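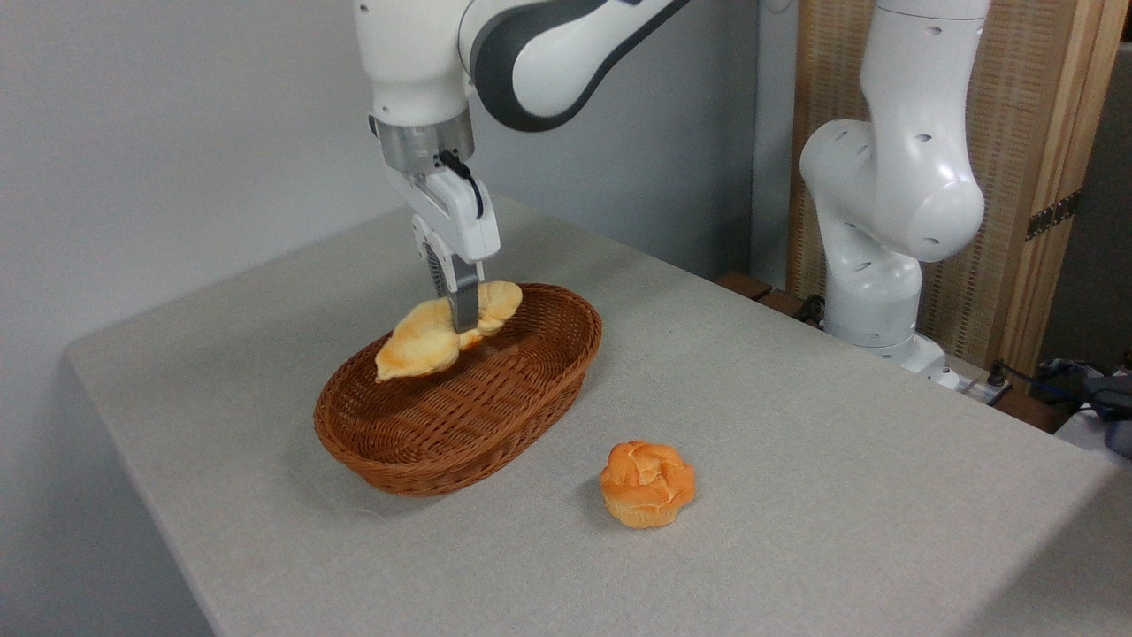 Bread baskets for the June open house at Norudum, part one. I want one basket per table, set out before people sit down, and I want the pastries in a basket to look like they belong together. Croissants go in oval baskets from now on. A round one wastes the corners of the table, and the crescent shape sits better along a long opening, like the wicker one I have on the gray tabletop. Muffins stay out until the long pieces have their spot.

2/ No napkin liner this time. Last year we used white cloth and it slid around every time someone reached in. The weave is tight enough to hold most of the crumbs. I'll shake the baskets out between sittings.

3/ Rolls with pointed ends go in on the diagonal, one tip toward the front rim and the other toward the back. They take up less room that way and are easier to pick up.

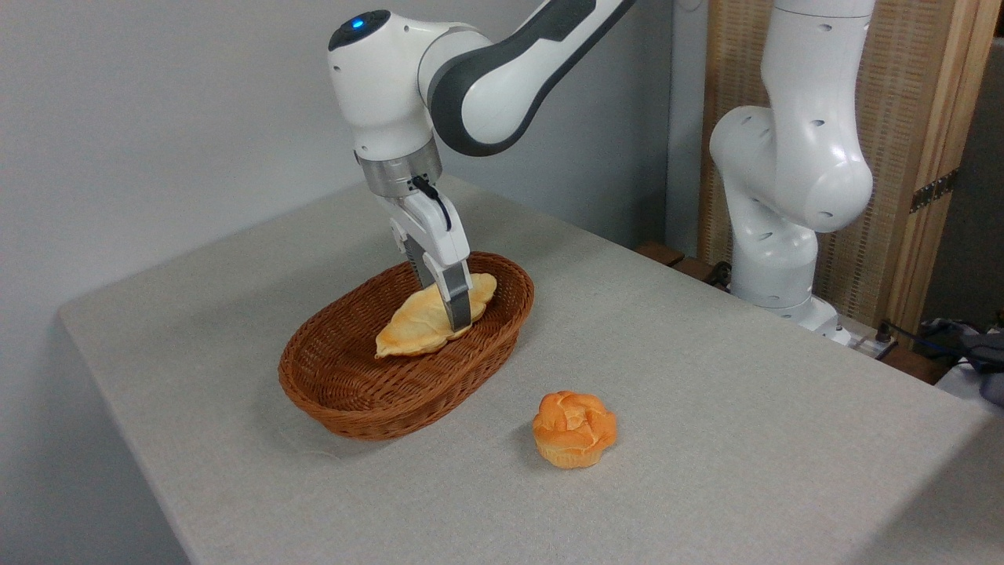
Cường Châu asked whether the muffins should get their own plate, because they get squashed when people dig for the croissants. Fair point. I'm going to try a small plate next to each basket.

4/ Order is in with Hesard: 38 croissants, 93 rolls. Muffins are coming from Ota. I still need paper bags for leftovers, and they only sell them in packs of 500. If anyone wants to split a pack, send me a message.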